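昨天有人在我上一条底下问，孔探到底能看到发动机里面多少东西，是不是每个叶片都能看到。评论区写不下，开一串慢慢说。

先说我自己的情况：在 Itmont 的航线维修做了 7 年，前面几年在车间，后来转到孔探。下面说的是我们这边的做法，别家手册不一样的地方以手册为准。

1/ 孔探就是不拆发动机，从机匣上预留的检查孔伸一根探头进去看。孔平时用堵头堵着，拆堵头之前先把位置和件号核对一遍，拆下来的按孔位编号放好。不同级的堵头有的长得很像，长度却不同，装错了后面很麻烦。

2/ 压气机转子叶片基本可以全看到，办法是探头不动，转子转。一个人在附件齿轮箱的手摇接口那里慢慢摇，或者用电动转动工具，另一个人盯屏幕。叶片一片一片从镜头前过去，前缘、叶尖、叶身都要看到。

3/ 怎么知道看完了一圈？找一片有特征的做起点，比如锁片的位置，或者已经有记录的一个小缺口。没有特征就靠转动工具的刻度。手摇的时候两个人要报数，摇的人说停了，看的人才能动探头。

4/ 静子叶片就没这么方便。它不转，探头只能看到孔附近的几片，再远就要换导管或者换孔。所以有的工卡只要求看转子，静子写的是“可见部分”。

5/ 燃烧室反而是我花时间最多的地方。空间大，探头要绕着走，内外壁、喷嘴周围、冷却孔都得看。裂纹大部分从孔边起来，要分清是裂纹还是积碳的边。拿不准就换角度换亮度再看一次，还拿不准就截图发给工程师。

6/ 高压涡轮看什么：前缘烧蚀、涂层掉块、叶尖磨损、冷却孔堵没堵。涂层掉了不等于要换发动机，手册里按区域给了限制，超过一档就缩短检查间隔，再超就下发。

7/ 说到间隔。我们有一台发动机，累计 1,368 个循环的时候在高压涡轮前缘发现掉块，没超限，但复查间隔从大约 2,000 个循环改成了短得多的一档。之后每次复查都是同一个孔、同一个角度拍，这样前后才能比。

8/ 测量是容易出错的地方。现在的探头能做立体测量，屏幕上点两个点就给长度，可是探头离得太远、角度太斜，数值会飘。我的习惯是同一个损伤量 3 次，每次重新摆探头，差得多就不采信，重新来。

9/ 我们用过两种设备，Frandsen 的和 Fareck 的。Frandsen 的探头弯曲手感好，Fareck 的屏幕亮，机坪上白天看得清。真要选，我选手感好的，屏幕可以拿布遮一下。

10/ 有人问发动机停下来多久能做。看手册，也看探头的耐温。屏幕上一弹温度警告就往外退，别硬撑，探头前端烧一次很贵。我们夜里的活多，飞机晚上落地，等凉下来差不多就到后半夜了。 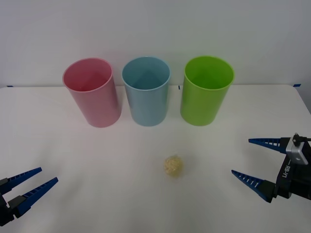 11/ 退探头也要讲一下。退之前先把弯曲松开，让前端回直，慢慢拉，有阻力就停。探头卡在叶片中间的时候千万不要转转子。我刚转孔探时带我的是 Mehrangiz Mahmoudi，她定的规矩是探头在里面，摇把上的人手就不能乱动，有事先喊。

12/ 做完以后清点工具，堵头按编号装回去，该涂防咬剂的涂，按力矩拧，打保险的打保险。然后写报告：哪个孔、哪一级、看了多少、发现了什么、量了多大，图片附在后面。没发现也要写没发现。

13/ 回到最开始的问题。转子叶片，能看全。静子和燃烧室，大部分能看到，有死角。盘的榫槽、轴承这些，孔探基本看不了，要靠磁堵、滑油分析、振动数据，或者进车间分解。

14/ 想入行的可以先去练手。Unness 那边的培训有一台退役发动机，可以自己拿探头进去找损伤。我五月还会去一次。导管怎么弯、怎么过第一级，看书看不会，多插几次就有数了。

15/ 振动数据那部分另开一串写，图表还没整理完。有具体机型的问题可以留言，涉及客户的我就不答了。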